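4. Recording packing episodes

This section covers collecting hand-held gripper episodes for the packing task. Read section 3 (calibration) first. If you skipped it, go back. The Vislow uploader will accept uncalibrated episodes without complaint and you will find out much later, from the training curves.

4.1 Before you start

1. Charge both grippers. The battery readout in Vislow is optimistic. Treat anything under 50 percent as empty.

2. Wipe the finger pads with a dry cloth.

3. Open the session in Vislow and pick the task name from the list. Do not type a new one. We already have three spellings of "packing" and they count as three tasks.

4. Open and close each gripper all the way, twice. The width trace should follow. If it lags, restart the session.

Note: The Nerkeo quick-start card says the width trace "self-corrects." We have not seen it do so.

4.2 Recording

1. Set the box on the table with its top open. Change its angle between episodes. A box that always sits square teaches the model where the table is and very little about boxes.

2. Hold one gripper in each hand, jaws open, and wait for the start tone.

3. Pick up one object, place it in the box, and let go. Don't toss it. Tossed objects look fine on playback and can't be reproduced by the arm.

4. Bring both grippers back out of the box before you end the episode.

5. Mark the episode good or bad right away. Memory is worse than people think, and "mostly good" is bad.

Caution: Keep fingers clear of the linkage when the jaws close. It pinches.

Caution: Do not slow down to look like a robot. Operators do this without being told, and the result is a model that hesitates.

4.3 How many episodes are enough?

The sales sheet for Talpur, the training package, suggests 20 per object. Maybe that works for a single block on a bare table. Our first packing set had 874 episodes and the model still pushed soft objects into the box wall. The second had 2057 and did better, but we also changed the lighting and the operators that time, so don't credit the number alone. Plan for more than you were promised.

4.4 Soft objects and dividers

Record soft objects on both sides of the divider. Include some episodes where the first grasp is poor and you correct it, and tag these "recovery."

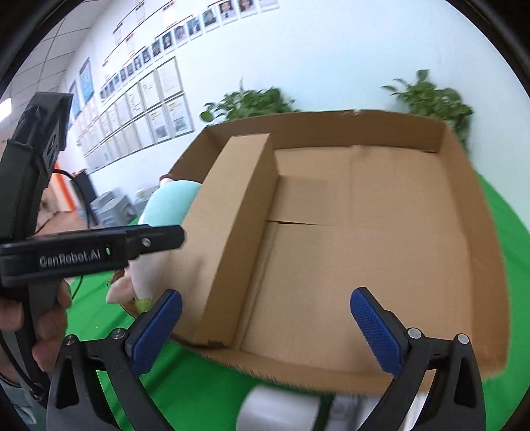
Yi-chun Yang objects to the recovery tag, saying that operators start fumbling on purpose once it exists, and that staged fumbles look nothing like real ones. She would drop it and keep whatever mistakes come up. We've kept the tag for now, limited to mistakes you didn't plan.

4.5 Ending the session

1. Stop the session in Vislow before switching off the grippers.

2. Play back the first and last episodes in full. The thumbnail proves nothing.

3. Copy the session to the Flesley drive and compare file sizes by hand. The green check mark means the copy started.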